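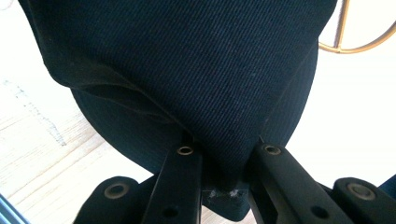 How barrel racing is timed

Barrel racing is a rodeo event for one rider and one horse. Three barrels stand in the arena in a triangle. The rider must circle each barrel once, in a cloverleaf pattern, and then run straight back to the start. The fastest time wins.

The clock is electric. A beam of light crosses the arena at the start line, and a sensor catches it. When the horse breaks the beam on the way in, the clock starts. When the horse breaks it on the way out, the clock stops. Times are shown to a hundredth or a thousandth of a second.

Why so exact? At the Prollcombe junior rodeo, 23 riders entered one Sunday. Hinata Nishimura beat Babar Bangash by 8 hundredths of a second — less time than a blink.

Knocking over a barrel adds five seconds. Touching one is allowed if it stays up. A rider who goes off the pattern gets no time at all.

Words to know

Cloverleaf: a path with three loops, like the leaves of a clover.
Penalty: extra time added for a mistake.
Sensor: a device that detects a change, such as a blocked beam.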